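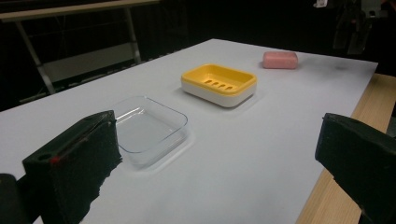
Home | Issues | Lab Notes | Subscribe | Contact

Lab Notes: Hand-held grippers, two finger pads compared

We have spent most of January on the hand-held grippers, and the part that took the longest was the fingers. The arms will get the same fingers later, so it made sense to settle the question by hand first, where a change takes a screwdriver and 2 minutes.

Two pads were on the list. The Garon pad is a rough black foam glued to the front face of the finger. The Akton pad is a harder molded rubber with a fine tread. Both fit the finger block we already use, and both were cut to the same outline before we began.

The bench task stayed the same for the whole comparison. There is a clear plastic tray, a soap dish and a bar of pink soap on a pale work surface. The operator picks up the soap, sets it in the dish, then moves the tray clear. Each operator did 20 rounds per pad, with a break between pads. We kept the lights over the table and left the rest of the room dim so the cameras had less to deal with behind the objects.

Soap is a hard test for a finger pad. The bar is smooth and has rounded edges, and if the two fingers do not close level it turns in the grip. With the Akton rubber, the bar turned often enough that operators started to slow down and aim for the middle. With the Garon foam they could take it closer to one end and it stayed put. The foam gives a little and wraps the curve of the bar.

The tray went the other way. Its walls are thin and the rim is low, and the foam is thick enough that it pushed the tray along before it got hold of it. The rubber pad slipped over the rim cleanly. Several operators ended up using both hands for the tray with the foam fitted, one gripper to stop it and one to lift. 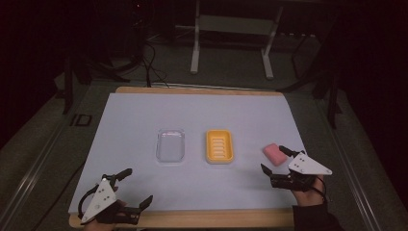 Both grippers at the bench, with the right one at the soap.

Wear is the other difference. The foam frays along the lower edge, where it rubs on the table at the start of a low pick. It does not seem to change the grip much, but loose bits can end up on the work surface and have to be wiped off. The rubber looked the same at the end as it did at the start. Akton pads also peel off in one piece. The Garon adhesive leaves a residue that has to be scraped.

We also looked at the view from the gripper camera. With either pad, the left finger can hide a corner of whatever is next to it, and the clear tray suffers most. Its outline is faint against a pale surface to begin with. Moving the camera mount back 16 millimeters helped some. A wider lens is on order from Poline and we will report on it when it has been fitted.

On the controller side there is less to say. The Barbu board replaced our old one before the comparison, and it logged finger opening without dropouts on both grippers. The cables are still too stiff. They pull at the wrist when the operator reaches across to the far side, and a lighter set is being made up.

For now the foam stays on for soap and other smooth solid items, and the rubber goes on for trays, lids and anything with a thin rim. Our target is 3,000 recorded rounds across the full object set, and we will mark each one with the pad that was used so the two groups can be kept apart later. A thinner cut of the Garon foam is next on the bench. If it handles the tray without pushing it, we will drop the swap and run one pad for everything.

Bench sessions continue on Tuesday. Operators who have not yet done their rounds with the rubber pad should sign up on the sheet by the door.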